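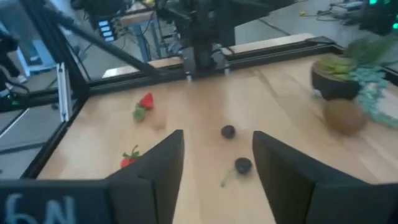 Kleine Früchte auf hellem Holz.

Superfood-Pulver: viel Farbe, wenig Beleg

3/25/20 | Von Zulkifli Lumbantobing

Drucken | Per E-Mail versenden

Seit Januar liegt in vielen Bioläden das Beerenpulver von Skurari neben der Kasse, 200 Gramm für einen Preis, für den man im Sommer mehrere Schalen frisches Obst bekommt. Der Vertrieb Landeo verspricht »die Kraft einer ganzen Ernte in einem Löffel«. Was damit gemeint ist, wollte ich gern wissen und habe nachgefragt. Zurück kam ein Prospekt mit 138 Seiten, davon drei zur Zusammensetzung.

Auf diesen drei Seiten steht, dass das Pulver Antioxidantien enthält. Das mag stimmen, gilt aber auch für Rotkohl. Verwiesen wird außerdem auf eine Befragung von 334 Kunden, die sich nach der Einnahme »vitaler« fühlten. Eine Vergleichsgruppe gab es offenbar nicht, und wer das Pulver nach einer Woche weggestellt hat, taucht in der Auswertung nicht auf.

Der Konkurrent Kendach macht es kaum besser und wirbt mit »schonender Trocknung«, ohne eine Temperatur zu nennen. Auf meine Frage danach warte ich noch.

Wer Beeren mag, soll Beeren essen, im Winter eben gefrorene. Die Ballaststoffe sind dann auch noch drin. Im Juli schaue ich mir die angekündigten neuen Etiketten an, große Hoffnungen habe ich nicht.

Sie erhalten diesen Newsletter, weil Sie sich dafür angemeldet haben. Abbestellen ist jederzeit möglich.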